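# Toy Burger Set: parts, stacking orders and how I keep it all tidy
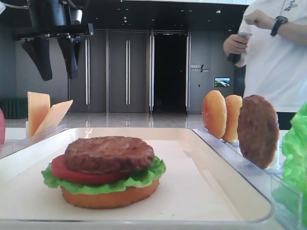

Shirin Safavi

Hi! So this is the README for the burger folder, which started as one text file with a shopping list in it and has grown into, well, this. If you only want the stacking orders, skip down. If you want to know why there are two kinds of buns in the box, keep reading.

## What's in it

The folder has 207 stacking cards, one plain text file each. Every card is one burger, written from the bottom up, one layer per line. The burger on the tray up top goes like this so far:

 bottom bun
 lettuce
 tomato
 patty

with cheese and a bun top still to pick from the holders. I like putting the tomato under the patty. Bastien Lemaire thinks that's wrong and has written most of the cards the other way around, so you'll find both (his are in `cards/bastien`, mine are in `cards/shirin`, please don't merge them again).

## The parts

I bought the first set from Pustetti and then topped it up from Sevurar when I wanted spare patties. The colors are close enough but the sizes are a hair off. The Pustetti buns are a little flatter. They stack fine together, I just wouldn't put a flat bun top on a tall burger, it looks sad.

- **Buns:** I stand the bun halves up in a clear acrylic holder. Lying in a pile they roll everywhere.
- **Patties:** brown with grill marks. My favorite part of the whole set!
- **Cheese:** square slices, pale orange-yellow. They get a clear holder too and they always end up leaning on each other, whatever I do.
- **Tomato:** flat red slices. Easy.
- **Lettuce:** green and frilly, and it lives in a clear plastic container because nothing else will hold it. Fluff it before you use it or the edges get squashed and don't stick out past the bun.

## Setting up

I build on a rectangular tray with raised edges so things stay put. Bun side on the right, cheese on the left behind the corner. If you're left-handed swap them, the cards don't care.

## File names

`burger_001.txt` and up. Card 100 is a double patty and needs 2 slices of cheese, so check you have them out first. The filling names are all lowercase with no plurals. I was sloppy about this in September and had "tomatos" in there for weeks, all fixed now I think.

## Known problems

Bastien's cards sometimes skip the bottom bun because "obviously there's a bun." Add it yourself. Also card 31 has lettuce twice and I meant it.

Last tidied 19 Jan 2021.

Related

- Hermans sandwich cards
- Rudia pretend pizza, toppings list
- Labels for small parts boxes
- Tea set inventory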